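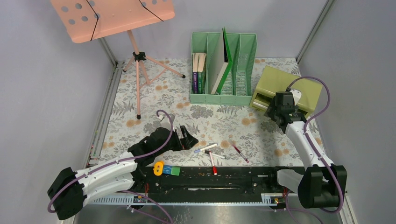
How to tidy a music practice corner (without buying a system)

Posted March 15, 2021 by Denise Ackroyd

I have read a great many articles on organising a practice space and I don't believe most of them. They want you to clear everything out, lay it all on the bed, hold each thing and think about it. Then you are told to buy matching boxes. The last one I read came to 3,445 words and didn't mention sheet music until the second half.

What follows is the duller method I use at home and with the families I teach in Grosstead. It needs a stand, something upright for paper, something with a drawer, and the end of a table. If you have those already, don't buy anything.

Before you start

Set aside one evening. People will tell you it takes fifteen minutes. Perhaps it does if you own one book and a recorder.

You will want a bin, a damp cloth and a scrap of paper for testing pens. Leave the label maker in its cupboard for now. I'll come to labels.

Step 1. Put the stand down first

Nearly everyone leaves the stand until last and then has to squeeze it in wherever there's a gap, which is how it ends up in the hall. Decide where it goes before you touch the rest.

Open the legs fully. A tripod with its legs half spread takes up less room and falls over more, and I don't count that as a saving. Check the clamp where the legs meet the pole and tighten it by hand. If you need pliers, something is wrong with the clamp.

I'm doubtful about the advice to keep the stand folded between sessions. It sounds tidy. My pupils who fold theirs away practise less than the ones who leave them up, as far as I can tell, though I wouldn't call that science.

Step 2. Sort the paper by when you need it

Loose music is where most tidying schemes go wrong. The usual advice is to file by composer, or worse, by difficulty. I tried the composer method one January with a shelf of 160 pieces and gave up in the Hs. You spend more time filing than playing, and half of it is by "Anon." or "Trad." anyway.

Make three piles instead:

This week. Whatever is being practised now.

This term. Pieces started, or coming up soon.

The rest. Everything else, including the things you mean to learn and won't.

The third pile goes on a shelf somewhere else in the house. It has no business in the practice corner. Adhiambo Urio, who teaches cello over in Hedalgate, allows her pupils a fourth pile for "favourites". I think that's how you get back to having one enormous pile, but she has more patience than I do.
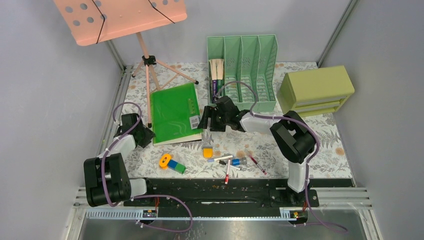 The week's pile needs its own folder, and I'd be fussy about which kind. Card ones go soft at the corners, and ring binders are too heavy for a light stand, whatever the packet says. I use a see-through plastic one, bright green, and it lies flat beside the legs of the stand where I can reach it from the chair. Leave the barcode sticker on if it's down in the corner and out of the way, because peeling it off leaves a gummy patch that collects fluff. Don't put more than 19 sheets in, or the pages start to curl and slide.

Step 3. Stand the rest upright

The term's music goes in a magazine file. Mine has four slots and I wouldn't want more. The big desktop units with a dozen compartments look marvellous in the catalogue, and then you have a dozen places to lose the same sonatina.

Give the slots jobs in this order, starting from the left:

1. Books, spines facing you.
2. The binder, if you must have one.
3. Letters and forms from the music school.
4. Nothing.

Keep the last one empty. It will fill itself within the week, and better there than on the table.

A thin binder on its own will lean. Some people buy bookends for this. Push it up against something thicker, or let it lean.

Long thin things can share the book slot if they'll stand up in it. Purists object to mixing. I've never had a complaint from the books.

Step 4. Test every pen

Take off each cap, draw a line on the scrap paper, and be hard-hearted. A marker that skips today won't have recovered by next lesson. Storing them tip down for a night is supposed to bring them back, and I've had that work once, with a red one, for an afternoon.

Keep four at most. One dark, one red, and two more if you mark fingering and bowing in separate colours. Use pencil on anything borrowed. Lionel Lambert at the lending library has charged me for a marked-up Telemann and he was quite right.
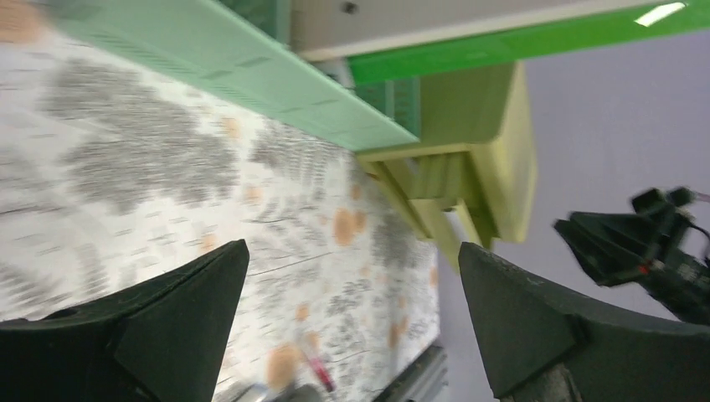
Step 5. Give the drawer one job

A small plastic drawer box is useful right up to the point where it becomes the place for batteries, takeaway menus and a key to something. Pick one purpose. Ours is small playing bits: rosin, a cloth, spare strings, the tuner.

Put it towards the back with the drawer front turned a little towards your chair. Square to the wall looks neater and means twisting your wrist every time.

Now, labels. I don't bother with them on a single box. If you can't remember what's in it, it has too much in it.

Step 6. Wipe down and leave a gap

Clear the middle of the table and wipe it. If you have a patterned covering, look at it from the side as well as from above, as pencil dust hides very well among printed leaves.

Then leave that middle bit bare. It's where the folder opens and where you'll write things down.

Does it stay tidy?

For a while. Mine lasts until the end of term, then I do steps 2 and 4 again and skip the others. I was once quoted 2,000 pounds for a fitted music cupboard by a man who had not asked what instrument I played, so my standards for a good result may be low.

Comments

Jamie Mottram: We fold ours away and my daughter practises every day, so I'm not sure about step 1.

Denise Ackroyd: Fair enough. Keep folding it.

Janaína Seixas: What do you do with tablets? Half my music is on one now and it's too heavy for the stand.

Denise Ackroyd: Lay it flat in the gap from step 6 and read down at it. Not ideal for the neck, but I wouldn't trust a light stand with it either.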